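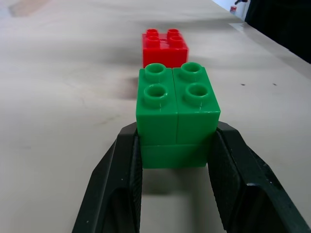 Project report: trying out the Mirnora two-arm kit

So for my term project I got to spend a few weeks with the Mirnora, the two-arm tabletop kit that Flandov sells to schools and small labs. I'd never used a robot arm before this (I did the Ramell online intro the night before, does that count?) and I wanted to find out if a beginner could get it doing a real job with toy blocks. The kit is $3000, so I figured my program should know what it's buying!

Setup was the part I dreaded and it went fine. The arms clamp down, the grippers bolt on, and then you fight with the cables for a while. The manual lists 26 steps. I skipped the one on gripper zeroing and paid for it later, because my left gripper kept closing a bit crooked until I went back and did it properly.

My first job was stacking blocks. The fingers have ridged inner faces, and I'm a big fan, as the studded bricks are shiny and I expected them to slide all over the place. For the second job I put toy food on the table as well, to see how I'd cope with steering in a busier space.
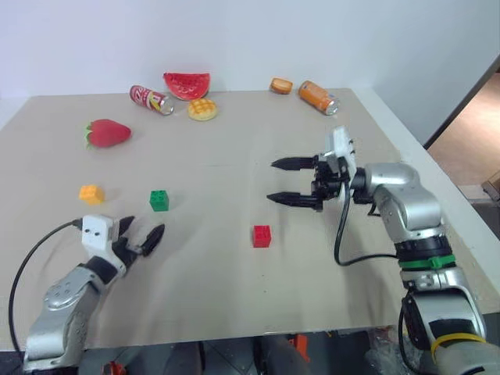 The table for job two, with the blocks in the middle and most of the food along the back.

Round things were harder for me than blocks, and the cans were my least favourite by far. I also kept forgetting about the cable on whichever arm I wasn't looking at. Flandov should really throw in some clips!

I compared notes with the Gosselin kit our program already has, which only has one arm. It's easier to learn, but I missed being able to reach in from both sides. Changing the fingers on the Mirnora takes 2 screws, and the colour-coded plugs saved me more than once.

Still on my list: redo the stacking job with the speed turned up, and ask Flandov if spare finger pads are sold separately.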